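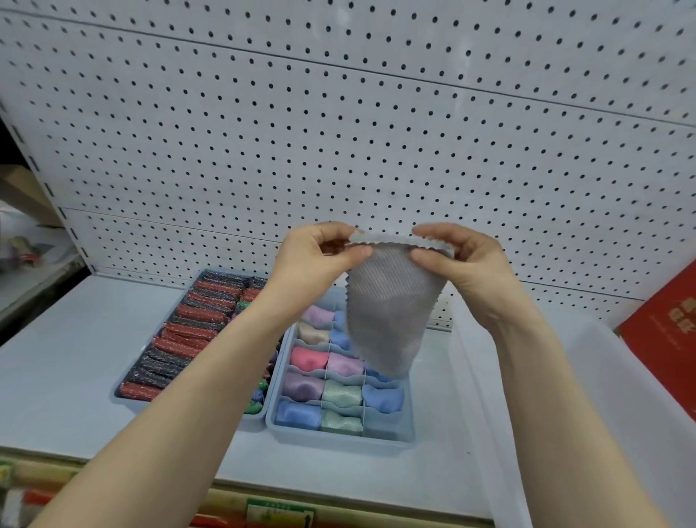
Last changed: 13 September 2018

# Lillell exam timetable data

Start and finish times for the written exams held at the Lillell adult study centre, one row per paper per sitting. The files cover the July session only. Results, marks and candidate names are not included and won't be added.

## Files

- `sittings.csv` has one row for each sitting (170 rows)
- `papers.csv` has one row for each paper (65 rows)
- `rooms.csv` lists room codes and seat limits
- `changes.txt` lists corrections made after the first timetable went out

All files are UTF-8 with Unix line endings. The separator is a comma. Fields with a comma inside them are quoted.

## Columns in `sittings.csv`

| Column | Meaning |
|---|---|
| `paper_id` | Matches `papers.csv` |
| `start` | Local time, 24-hour clock |
| `minutes` | Writing time, without reading time |
| `reading` | Reading time in minutes, blank if none |
| `room` | Matches `rooms.csv` |
| `status` | `held`, `moved` or `cancelled` |

A paper that was moved has two rows, the old one marked `moved` and the new one marked `held`. If you only want what took place, keep the `held` rows.

## Where it came from

The centre put its timetable out as a PDF. Alper Güler typed it up by hand and Lenni Hyvönen checked each row against the printed copy on the noticeboard. Where the two differed we went with the noticeboard and recorded it in `changes.txt`.

Room limits came from the front office. The main hall is listed at 685 seats. An older sheet gives 1,000, but that was for public meetings with no desks in, so don't use it for exams.

## Known problems

- Two language papers share a code in the PDF. We added `a` and `b` to the end of the code to tell them apart.
- Extra time for candidates with special arrangements isn't recorded, so real finish times may be later than `start` plus `minutes`.
- Practical and oral exams are missing. They were booked one at a time and no list was published.
- The `reading` column is blank for some maths papers that may have had reading time. Chak-lun Cheng is asking the centre.

## Using it

The Jarnus import script reads `sittings.csv` as is. For a spreadsheet, set `paper_id` to text before you open the file or the leading zeros will go.

You can copy and change the files for any purpose. Please name the source if you publish something from them.

## Corrections

Send them to Berkay Oral with the `paper_id` and where you saw the right time. A scan of the notice helps. Please don't edit `changes.txt` yourself, as it is written out again with each release.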